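**Making Things at the Brarncombe Workshop: How a Robot Hand Picks Things Up**

*For readers aged 8 and over*

The Brarncombe Workshop is a shared room where families may come to build things. This year several of them have been working on a robot hand called Dindel. This page explains how a hand of that kind works and how its builders test it.

## What is a gripper?

A robot hand is usually called a gripper. Your own hand has four fingers and a thumb, and each of them bends in several places. A gripper can be much simpler. Dindel has two fingers that face each other. When they move together, they pinch. When they move apart, they let go.

The fingers are joined to the rest of the hand by stiff bars called linkages. A linkage carries movement from one place to another. If you have ever watched the bars on the side of a steam engine, you have seen linkages at work. A motor in the hand pushes the bars, and the bars push the fingers.

The part between the fingers is called the palm, just as it is on a person.

## Why is it difficult?

Picking up a box is fairly easy for a robot. A box has flat sides, and flat sides give the fingers something to press against. Many things at home are not like that. A toy animal has lumps and corners. A banana bends. A shoe is wide at one end and narrow at the other.

When you pick up a strange shape, your skin tells you whether it is slipping, and you squeeze a little harder without thinking. A simple gripper cannot feel anything. Its builders must decide beforehand where the fingers should go and how hard they should press.

## Practising inside a computer

Before Dindel is allowed to pick up anything real, it practises in a simulation. A simulation is a pretend world inside a computer, with its own floor, its own objects and its own rules for weight and rubbing. Nothing can be broken there, and a test may be repeated as often as the builders wish.

Inese Siliņa and Juraj Šimko prepared the pretend world on the workshop computer. They gave it a wooden surface and placed objects of different shapes on it. In one long session the program ran 124 attempts. After each attempt, it recorded whether the object had stayed between the fingers or had fallen.

A simulation is never exactly the same as real life. For this reason, the real hand must be tested as well, slowly, and with an adult beside the switch.

## Words to remember

- **Gripper:** the hand of a robot.
- **Linkage:** stiff bars that carry movement from one part to another.
- **Simulation:** a pretend world inside a computer.
- **Grasp:** the way in which an object is held.

## Something to try at home

Hold two wooden rulers, one in each hand, and use them as fingers. Try to lift a rubber, then a spoon, then a crumpled ball of paper. Notice where you need to place the rulers each time. Readers are invited to send their findings to the workshop, and a selection will be added to this page. 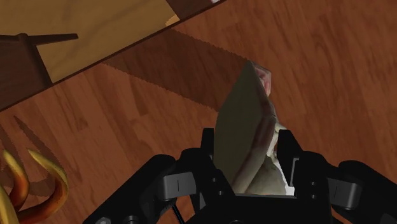 Ifeoma Ajayi: I tried the rulers with my brother and the spoon was the hardest. It kept turning round until we pinched it right in the middle. Could Dindel have rubber on its fingers? We put elastic bands on our rulers and after that we could lift nearly everything, even a wet bar of soap.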